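I finally got round to sorting the shed at Laxdal, which I had been putting off since May. Most of it was paint. There were 64 tins, almost half of them dried up, and Jyoti Pandey took six of the good ones for her fence.

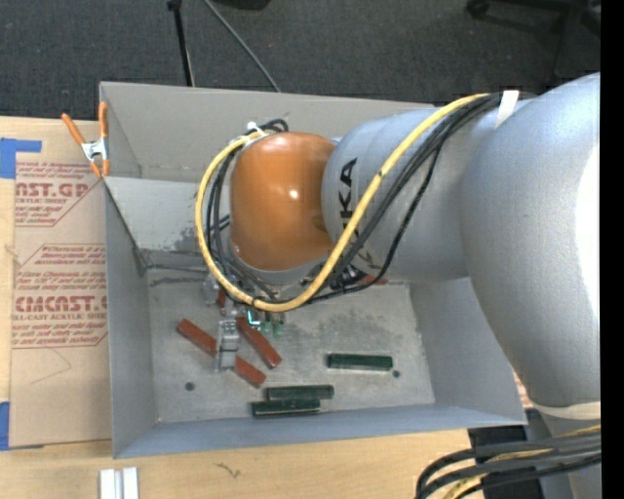 Grey metal bin on a wooden tabletop.

The tip now wants you to book online and only gives you eight slots a month per household. I got one for the morning of 27 Oct 2025. They take paint if the lids are on, but old creosote has to go to the other site at Drekadum. I still have the creosote.

Next job is the shelves, and the roof felt before it gets any colder.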